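Flallurar: Flood and Bank Damage Reports for the Sarpong River

README and data card, second release
Thursday, July 4, 2019

Hello, and welcome. If you've come looking for the flood reports from the Sarpong between Dristmont and Kimedgate, you have found them, and I'm very glad somebody wants them. This file tells you what is in the download, how it was put together, where it is strong and where it is rather thin, and how to get in touch when you find a mistake (you will find one, I promise, and I'd love to hear about it). 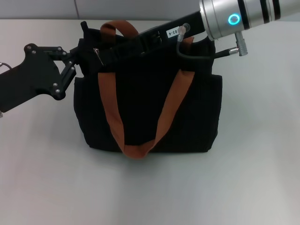
7 min read

What this is

Flallurar is a collection of 656 short reports on high water and the damage it did along one stretch of river. Each report covers one place at one time: a section of bank that slumped, a fence that went over, a road with water across it, a culvert that blocked up and sent everything into the field next door. Most of them started life as paper forms filled in by landowners and road crews. Some started as phone calls to the district desk in Dristmont, written down by whoever picked up, and a smaller number were letters, some of them wonderfully detailed and a few of them quite cross.

The idea was simple enough. After every flood the same arguments came up about which bits of bank always go first and which roads ought to be shut early, and people were arguing from memory. The forms were all sitting in boxes. It seemed a shame not to type them up, so we typed them up, which took a good deal longer than any of us guessed!

What you get

There are 2 files in the download, both plain comma-separated text, and they should open in any spreadsheet program you happen to have.

reports.csv is the main one. One row per report, 15 columns, with a header row at the top.

reaches.csv is the lookup table. It splits the river into 13 numbered reaches, starting with the Dristmont weir and going downstream to the road bridge at Kimedgate. Each reach has a number, a short name, and a line or two on what the banks are like there.

The columns in reports.csv

report_id: A number, given in the order we typed things up. It says nothing about when the flood happened, so please don't sort by it and think you've got a timeline.

date_seen: The day the person saw the damage. Left blank when the form had no day on it.

date_filed: The day the form was stamped or the call was taken. Often later than date_seen, and sometimes a lot later.

reach: Matches the number in reaches.csv.

bank: Left, right or both, always looking downstream. A few of the old forms say "our side," which was charming but hard to code. Where we couldn't work it out we put "unknown."

kind: One of erosion, slump, overtopping, fence, road, culvert, building or other.

length_ft: Length of damaged bank or fence in feet, as the person gave it. Nearly all of these were paced out or judged by eye.

depth_in: Depth of water in inches at the deepest point the person could see. Same warning as above.

road_shut: Yes, no or blank. Blank means the form didn't say.

stock_moved: Yes, no or blank. Whether animals had to be moved to higher ground.

people_moved: Yes, no or blank. We took out the head counts in this release, for reasons given under privacy.

repaired: Yes if the form has a repair stamp on it. No stamp means no stamp. It doesn't mean the repair never got done.

source: Form, call or letter.

legible: Good, fair or poor, in the view of the person typing.

notes: Whatever was left over, lightly tidied, with names taken out.

How the typing was done

We worked through the boxes in the order they came off the shelf. One person typed a form, and a second person, who hadn't seen the first one's work, typed it again on another day. Where the two versions agreed, that was that. Where they didn't, we sat down with the paper and a desk lamp and tried to settle it, and if we still couldn't, the cell was left empty. I know empty cells are annoying. I'd still sooner hand you a gap than a guess that looks like a fact.

Spelling was fixed in place names and left alone everywhere else. The river folk have their own words for things, and you'll see "sog," "blowout" and "the lip" turning up in the notes a fair bit. A sog is a patch of bank that has gone soft from below. A blowout is a hole where water has pushed right through. The lip is the top edge of the bank, the part you'd walk on. If you run into a word we've missed, do ask.

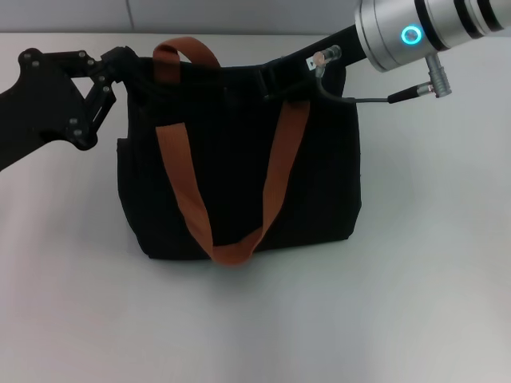 One reply to the first release said: "Your reach 4 is far too long. The upper half is stone-faced and hardly ever moves, and the lower half is sand and goes every other winter. Lump them together and you make the top look bad and the bottom look fine."

It was a fair point and I went back and forth on it for weeks. In the end reach 4 has been kept whole in this release, so that the numbering still matches the old forms, but the note in reaches.csv now tells you where the stone facing stops, and wherever a form in that reach mentions a landmark we've carried it over into the notes column. You can split the reach yourself from there, though not every row will let you.

Things that changed from the first release

The letters were added. They weren't in the first release at all, and they fill some long gaps in the early years.

The old column called severity has been dropped. It ran from one to five, and it had been filled in by so many hands with so many ideas of what a three looked like that it was doing more harm than good.

Dates are now written year first throughout. In the first release a handful had day and month swapped, and that made June look much wetter than it has any right to be. If you made a chart of floods by month from the old file, please make it again with this one.

Duplicate reports of the same damage are kept. A washed-out fence reported by the farmer and again by the road crew appears as two rows. We've tried to say so in the notes when we spotted it.
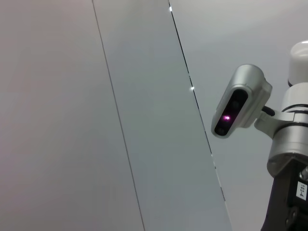
What it's good for, and what it isn't

It's good for seeing which reaches get reported again and again. It's good for local history, for school projects, for parish meetings, for anybody who wants to know how long the low road at Kimedgate has been giving trouble (a very long time). We've also heard from people comparing the reports against rainfall, and that seems to be going well, provided they use date_seen and leave date_filed alone.

It is not a survey. Please don't use it to set a price on a house, to turn down somebody's insurance, or to decide that a bank is safe. A reach with few reports may be a strong reach, or it may be one with nobody living beside it. Reach 9 is the one to watch out for here. It's nearly all rough grazing, hardly anyone goes down there in winter, and the low number of reports for it tells you very little about the state of the ground.

Also, people report more when they're worried. After a big flood makes the news you get a rush of forms about small things that might have been let go in a quieter year. You'll see the bumps when you plot it, and some of that bump is water and some of it is nerves, and I don't know of any way to pull the two apart from these records alone.

Known gaps

One box got damp at some point before it came to us, and about 15 forms in it could not be read at all. They aren't in the file in any shape. A good many others from the same box are there but marked poor under legible, and I'd go gently with the lengths and depths on those.

Calls taken at night were written on whatever was handy and copied onto a form the next day. 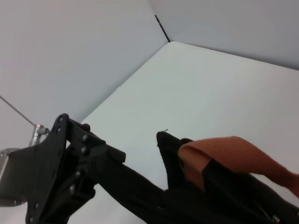
The copying seems to have been careful on the whole, but the times of day wander, and for that reason we haven't included a time column. If you need hours and minutes for something, write to us and we can look at the paper for the particular reports you care about, as long as it's a short list.

Privacy

Names, phone numbers and house names have been removed. Head counts for people moved out of their homes were taken out too. On a stretch of river where there might be one house to a reach, a number and a date are quite enough to tell you whose family it was. The yes or no is still there, and for most uses that should be plenty.

Loading it

Both files are UTF-8 with commas between the fields and double quotes around the notes. Some notes have line breaks inside them, so if your row count comes out higher than 656, that's almost certainly the trouble. Tell your program to respect the quotes and it should settle down.

Reuse

You may copy it, share it, cut it up and print it, for money or for love. We ask that you say it came from Flallurar and mention which release you used, and if you change any of the values, please say so somewhere a reader will see it.

Corrections

Send us the report_id, the column, what it says now and what you think it should say. We go back to the paper every time, so it can take a couple of weeks. If your family farmed along the Sarpong and you have old photographs, diaries or forms of your own in a drawer, we'd be delighted to see them, and we'll scan them and post them straight back to you.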